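Laundry & Ironing > Polo shirt collars curling after the wash

lungile_dp
Posts: 27
November 2022
I have a stack of polos for work and the collars come out curled every time. I wash at warm, normal spin, then they sit in the drum until I get home. Is it the spin or the sitting?

MarietjieS
Posts: 2849
The sitting. Take them out when the cycle ends and lay them flat. Button the top button first – the placket pulls the collar into line.

jacobus_s
Posts: 2000
I don't agree about the buttons. Buttoned up, mine crease across the placket and I end up ironing them anyway. I wash them open and inside out, and fold the collar down by hand afterwards.

lungile_dp
Can you show what you mean by lay flat? I don't have much room, only a small table next to the machine.

MarietjieS
A small table is fine. I do one shirt at a time.

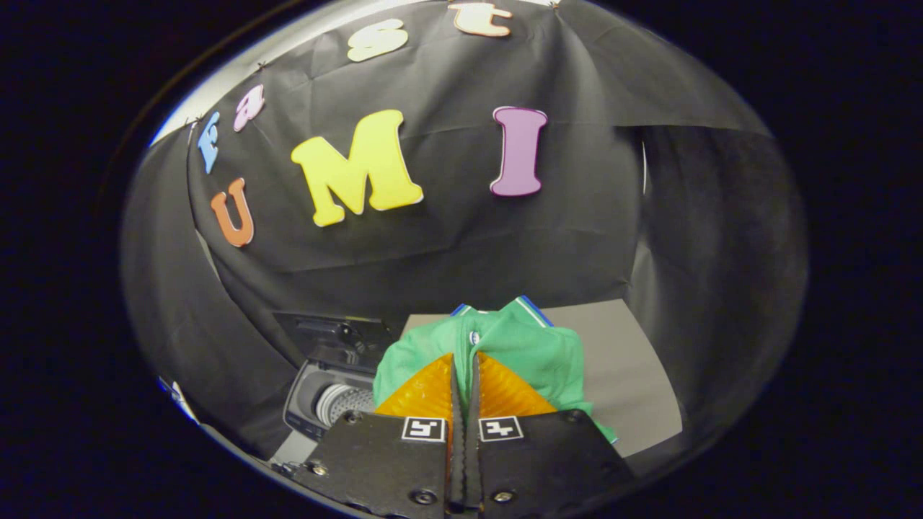 Green polo in a heap next to the machine. Striped trim on the collar.

Spread it face down, pull the side seams straight, then fold the sleeves in. Leave the collar for last and press it with your palm.

leilani_n
Is that trim knitted? Knitted collars curl whatever you do. I had two Bostlow polos like that and gave up on both.

MarietjieS
Haven't checked. It irons the same as my plain ones.

jacobus_s
Knitted ones need steam from the back, low setting. Don't stretch them while they're warm.

leilani_n
I tried steam in April and it lasted one wear.

lungile_dp
Thanks all. I'll turn the spin down and try one buttoned and one open this week.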